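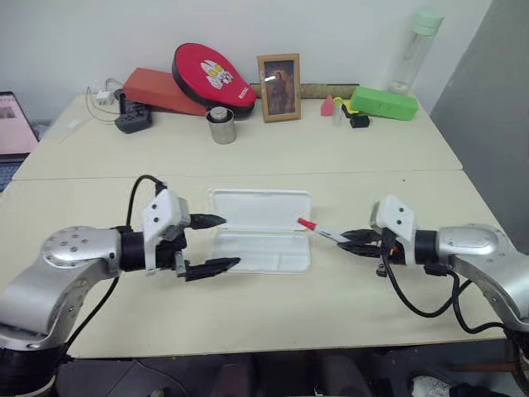 4 min read

Call for participants: two-arm manipulation project, spring term

The Hegarty student robotics club is looking for new members for its two-arm manipulation project, Rosel. We have room for 6 people. The project runs from February until the end of the spring term and is open to any enrolled student, in any major, at any level.

What the project is

Rosel is a set of tabletop tasks done with two robot arms working over the same table. The tasks are the kind of thing a person does at a desk without thinking: pick up a marker, open a case, put the marker in the case, close the case. The arms are driven by a student operator, and each run is recorded. We then use the recordings to train a controller that tries the same task without an operator.

Last term the group recorded 1756 usable runs. The goal for this term is to add 500 more, all of them on tasks that need both arms at once. Pens and markers are on the list again, along with plastic cases with hinged lids. Thin objects held at an angle are still where the controller fails most often, and we want more runs of those before we move on to anything new.

At the end of the term we enter the Tasis student challenge. Teams get a table, a set of objects they have not seen before, and a fixed time to finish as many tasks as they can. We entered last year and finished in the middle of the list.

What you will do

Everyone on the team operates the arms. You will get two training sessions before you record anything that counts. Plan on one recording shift a week, two hours long, with a partner. One person drives and the other resets the table and keeps the log, and you trade places halfway through.

Outside of your shift, you will join one of these groups:

Recording and review. Watch runs back, label them, and throw out the bad ones. No programming needed, but you have to be patient and consistent.

Control and training. Python, Linux, and some machine learning. You should have finished at least one programming course. If you have trained a model before, tell us what it was and what went wrong.

Hardware. Gripper fingers, cable routing, mounts, and repairs. Cables are a steady job with these arms – they have to be long enough for the full reach and still stay clear of the gripper. Experience with hand tools or CAD helps.

Task design. Choose objects, write the reset instructions, and decide what counts as a finished run. We keep blocks, bottles, cans, and other small things at the back of the table, and this group decides what comes forward and when.

Who should apply

You do not need experience with robots. About the only firm requirement is time: four to five hours a week, including your shift, for the whole term. People who leave after three weeks make the schedule hard for everyone else, so please look at your course load first.

You must be comfortable working near moving equipment and following the lab rules. Long hair is tied back, loose sleeves are rolled up, and hands stay off the table while the arms are powered. The emergency stop is covered in the first training session.

This is a volunteer position. Students in the control and hardware groups may be able to get independent study credit; ask your department before you apply. Travel to the Tasis challenge is paid by the club for members who have completed their shifts.

Where and when

We work in Room 2122 of the Sellolside building. Recording shifts are available in the afternoon and evening, with the last one ending at 9 p.m. The room is up one flight of stairs, and there is an elevator at the north entrance.

How to apply

Fill out the form on the club page. It asks for your major, your year, the group you want to join, a second choice, and the hours you are free. There is also a space for a short paragraph on something you have built, fixed, or taken apart. It does not have to be a robot.

We will invite applicants to visit the lab for twenty minutes, see a run, and try the controls. There is no test. Everyone who applies will get an answer, and those we can't place this term can ask to be kept on the list for fall.

Questions can go to the club mailbox or be asked in person during any afternoon shift.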